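The Brendside Letter
30/08/2021

What I learned from mailing jam

Hello again, everybody! I said last time I'd write up the great parcel summer, and a few of you have nudged me since (hi, Hemi), so settle in, it's a long one.

For anyone who joined after January: I make jam. I make too much jam. My cousin Aicha Ramadan told me over the winter that if I didn't stop leaving jars on her porch she was going to move, so I asked in this newsletter whether anyone would like one in the mail. I figured I'd hear from a handful of people. By the time I closed the list I had 38 names, two of them in Iceland, and a kitchen that smelled of apricot until the middle of August.

The jam part went fine. I've been making the same apricot recipe since I was in college and I could do it half asleep (I have done it half asleep, the July batch has a bit too much lemon in it, sorry). Mailing it was another story. Glass is heavy, sugar is heavy, and the post office charges you for both. My first parcel cost more to send than a decent lunch.

I started out with whatever boxes I had in the hall closet, and that was a mistake. A box that's too big needs so much stuffing that you end up paying to mail newspaper. Tarek Chraibi, who used to pack ceramics for Slaoui, wrote me a very long and very kind email about this. His rule is two fingers of space on every side of the jar, no more and no less, and a cube if you can get one, so it doesn't matter which way up the thing lands.
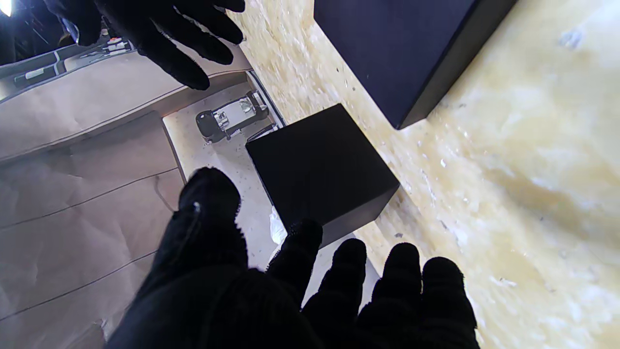
A dark little cube on the speckled countertop.

So I ordered small boxes. I got a pack of 100 from Nalledetti, plain brown, and they're good! They fold up quickly and the flaps meet in the middle the way flaps ought to. I tried a fancier kind too, with a printed lid, and those looked lovely on the table and arrived squashed at the corners. Save the pretty ones for handing over in person.

Tape next. I know people have strong feelings about tape. I used the paper kind you wet with a sponge, and I loved it for the first week and then got tired of having a sponge on my desk. By the end I'd gone back to the ordinary clear stuff, three strips along the bottom and one across, and I sleep fine. What I would not skip is taping the lid of the jar itself. Inès Delaunay's jar opened somewhere between my house and hers, and she sent me a note that said, in full, "It was delicious. I licked the envelope."

That brings me to bags. After Inès I put every jar inside a plastic bag before it went anywhere near the box, knotted at the top, then wrapped it in two sheets of newspaper.
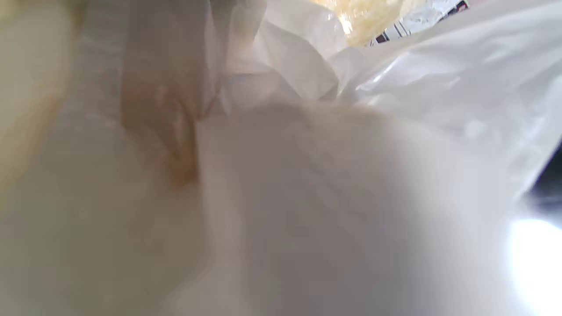 I don't love using plastic for this and I went back and forth on it for days. I tried waxed paper (leaked in my sink test) and a bread bag (worked, but I don't eat that much bread). In the end I asked everybody on the list to save their grocery bags for me, and people were so generous that I now have a drawer I can't close. If you need bags, please, come and take some bags.

The Iceland jars were the ones I worried over. There's a customs form, and on the form you have to say what's inside and what it's worth, and I stood at the counter on Kaltovgate trying to work out what a jar of jam is worth while a line formed behind me. I put 11 dollars. The clerk raised her eyebrows. Auður Steinarsdóttir wrote a few weeks later to say hers had made it in one piece and that she'd had it on pancakes with her dad, and I read that email out loud to the cat.

Final tally, for those who like one: I spent 155 dollars on postage before I stopped keeping the receipts, one jar broke, and one opened. I'd do it again, though maybe with something lighter. Hemi Goodwin has suggested dried apple rings and I'm thinking about it.

If you still have your jar, I'd love it back, but only if you're passing by. Please don't mail it! Plum season starts any day now, and the list for those is open to anyone who can pick up from the porch. Just hit reply and tell me which evening suits you.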